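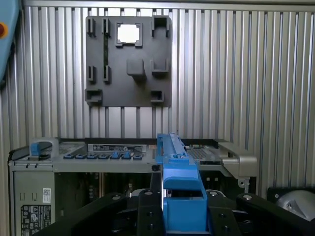 Rivura display riser set, the clear acrylic one – review after a few months of use

Posted May 2024

Quick one tonight, I have boxes to unpack. A few people on the forum asked if these risers are worth the money over the cheap ones, so here goes.

What I got: the Rivura 3 step set, wide version. Ordered from Janssen, the hobby shop out in Kosesside. Came in November, packed well, no cracks. Paper film on both sides of every panel and peeling it is a pain. Took me a whole evening with the radio on. Do it before you put anything together or you will be picking bits out of the slots with a toothpick. Ask me how I know.

Assembly. No screws, no glue, everything slots. Instructions are one sheet with tiny drawings and step 2 has the side panel backwards, I'm pretty sure. Went together fine once I ignored it. The slots are tight. Bit too tight on one corner, had to lean on it and heard a creak I didn't like. Holding up so far.

What's on it: mostly sixth scale figures, plus one big resin statue on the bottom step that I wouldn't trust any higher. Resin is heavy. The top step has a little flex in the middle if you load it up, so I keep the lighter stuff there. Figures in front of their own boxes look great by the way, never had room for that before.

Depth is the real reason to buy these. Cheap risers are always too shallow for anything with a proper base, you get the front third hanging off in the air. These fit a standard round base with space to spare. Wide stances too, my kneeling archer finaly has somewhere to kneel. Capes are still a problem. Capes are always a problem.

Clarity is very good. Edges are polished, not that milky saw cut look. Under LED strips they do throw a bright line across the step behind, which bugged me for a week and then stopped bugging me. Try moving the strip forward if it gets to you.

Now the bad stuff.

– Scratches. It's acrylic, it scratches. Microfiber only and even then go easy. I dragged a metal base across the second step and there's a mark I see every single time.
– Dust. Static pulls it in like crazy the first few weeks. Better now.
– Price. $64 plus shipping is a lot for clear plastic. I winced.
– The wide set is too wide for the narrow Flokville cabinet. Listing says "fits most cabinets". It does not fit that one. Measure the inside, not the door. I had to move mine to the bookcase.

Would I buy again? Yeah, one more set probably, the narrow one this time so I can finally use the cabinet for what I bought it for. If you only have small figures, skip it, the cheap ones do the job and you can spend the differnce on another figure.

4 out of 5. Loses one for the instruction sheet and the listing.

Will put up shelf pics once I redo the lighting. Also still looking for a spare left hand for the archer, the gripping one, if anybody has one in a parts bin – message me.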